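Night Owls Wanted for a Sleep and Shift Work Diary Project

Posted May 26, 2022 by Elba Navarrete

Hi there! I'm Elba, and I'm looking for people who work nights. Nurses, bakers, warehouse folks, security guards, truck dispatchers, the person who mops the bus station at 4 in the morning — if your workday starts when your neighbors are brushing their teeth, I would love to hear from you.

I worked nights myself for 5 years, at a commercial laundry in Omden, and I never did figure out when to eat dinner. Was it the meal before work or the meal after? My sister thought I was eating pot roast for breakfast (I was, and it was great). That question stuck with me, and now I get to spend my days asking other people how they handle it, along with a bunch of other things like blackout curtains, daytime dentist appointments, and what you do with a toddler who wakes up right when you're going down.

The project is called Nestero. We're a small team, and what we want to end up with is a plain, readable guide for people who are new to night work, written from the diaries of people who've done it for a while. Pak-hei Wu is putting the diaries together and Etelka Vincze does the interviews with me. You'll probably talk to both of us, and Etelka will almost certainly ask about your dog if she hears one.

What you'd be doing

You keep a diary for 3 weeks. Paper or phone, whichever you like. Most people will need a few minutes when they get up and a few more before they go to sleep. We ask when you slept, what you ate, how you felt at work, and anything that messed up your day. If the guy downstairs ran a leaf blower at noon, please write that down, I want to know all about it!

After that there's one phone call, an hour at most. We'll set it for a time when you're normally awake, so yes, 2 in the morning is fine. I still keep odd hours.

In September we'll send you a draft of the guide and you can tell us what we got wrong. This part is optional, but I really hope you'll do it.

Who can join

You need to be 18 or older and work at least three night shifts in a normal week. You should have been on nights for six months or more. Rotating shifts are okay as long as nights are the bigger share. You don't need to be a good writer. Short notes, bad spelling and drawings are all welcome.

If you're being treated for a sleep problem right now, please check with your doctor before you sign up. We're not a medical study and we can't give anyone advice about medication.

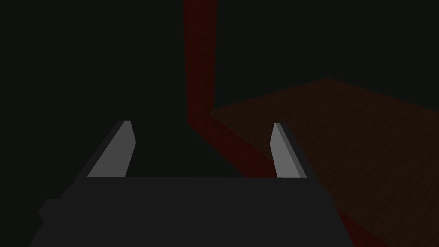 Dark out, lights low. Simulated view.

What you get

We pay $100 when your diary is finished and another $50 after the phone call. Parents and caregivers can ask for a little extra to cover a sitter during the call. Everyone gets a printed copy of the guide, too.

Your name won't show up anywhere in it. We change job titles and towns when we quote people, and your boss never sees your diary. If you decide halfway through that you're sick of the whole thing, just tell us and stop. You can ask us to throw out your pages as well.

How to sign up

Send a note to Satish Sastry at the Nestero office, PO Box 1589, Omden, or leave a message on our office line and he'll call you back. Tell us what kind of work you do, how long you've been on nights, and the best hours to reach you. Please include a phone number even if you'd prefer to write — we've lost track of a few nice people that way.

Couples and roommates can both sign up, by the way, as long as you each keep your own diary. And if nights aren't your thing but you know somebody who's out there doing them, pass this along or tape it up in the break room.

Talk soon, I hope!
Elba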